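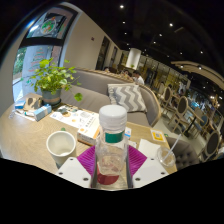
Photo: course archive, Orkow

Unit 3. Clearing the tables: what changes when a task is given to a machine

In the last unit we spoke about factories, where the objects are all the same and come in a line. Today we go to the café and the dining room. Table clearing is a difficult case for automation, and it is a good case for us, as most of you have done this work or have watched it many times.

Please read first the short report on the Dilldale canteen (in your reader, page 23). The canteen serves 700 meals in a day. Before the change, the same people cleared the tables, talked with the guests and washed the dishes. After the change, the clearing of cups and bottles was given to two machines of the type Emell, and the staff received a new duty, which the report calls "supervision". In practice it means to walk behind the machine and take what it leaves.

Which things does it leave? The report gives a list: paper napkins, thin cards, wet sugar packets, and everything that the guest perhaps still wants. The last point is the most interesting one. A waiter looks at the guest and knows if the cup is finished. The machine can hold a bottle by its two sides very well, but this question it does not ask.

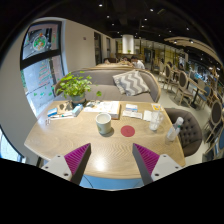

Fig. 2. Table with a cup, a glass, a tipped bottle, and cards and papers behind them.

Think about the order of work on a table like the one in Fig. 2. What would you take first, and what would you ask the guest about? Write your order down before the discussion.

Ortuño, the company which runs the canteen, says that no jobs were lost. This is correct, but the hours were moved. The evening shift became shorter and the early shift begins now at 6 in the morning, when the machines are cleaned and checked. For the workers with small children this was the biggest change - bigger than the machine itself.

Terms to know: task, job, shift, supervision, hidden work.

For the next meeting: interview one person who works with guests. Ask which part of the work he or she would give away, and which part not. Bring one page of notes.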